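Rendby Home Notes
Floors > Care and repair

How to clean and look after a pale wood-effect floor
Updated 7/2/21

Pale floors show less dust than dark ones but they show every smear. Most of the smears come from using too much cleaner and too much water. The routine below takes 17 minutes for a normal-sized kitchen once you have done it a few times.

What you need
A soft broom, or a vacuum with the brush bar switched off
A flat mop with 2 washable pads
A bucket of warm water
A floor cleaner with no wax or polish in it – we use Weltov
An old towel

Step 1. Sweep first
Sweep along the planks, from the far wall towards the door. Going across them pushes grit into the joins. Pay attention to the strip under the units, where crumbs collect.

Step 2. Mix the cleaner
Follow the bottle. If you can see suds on the floor after mopping, the mix is too strong. Use half as much next time.

Step 3. Mop with a damp pad
Wring the pad out until it no longer drips. Work in the same direction as the grain, one or two planks at a time, and rinse the pad when it starts to drag.
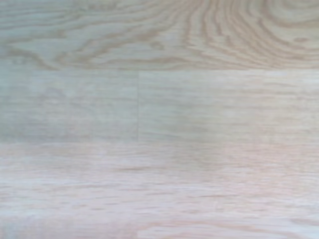
Pale planks with a grey-beige tone. Follow the lines of the grain when mopping.

Step 4. Dry it off
Go over the floor with the towel under your foot or wrapped round the mop head. Don't leave it to dry by itself in a hard water area. In January, with the heating on and the windows shut, you can skip this step if the pad was well wrung out.

Marks that won't shift
Rubber scuffs usually come off with a clean pencil eraser. For grease, put a drop of washing-up liquid on a damp cloth, rub lightly and wipe again with plain water. Candle wax should be left to go hard and then lifted with a plastic scraper.

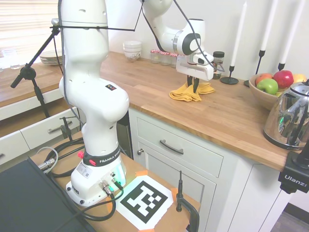 Never use a steam mop unless the floor maker says you can. Steam gets into the joins and the edges of the planks swell. Scouring powder and wire wool are out as well – both take the surface off.

Small chips can be filled with a wax stick. Daly 302 is a close match for most whitewashed finishes, and Nalov 127 is slightly warmer. Try either one on a spare plank first, then fill the chip, level it with the scraper and buff with a dry cloth.

Wash the mop pads at the end without fabric softener, as it leaves a film on the floor the next time you use them.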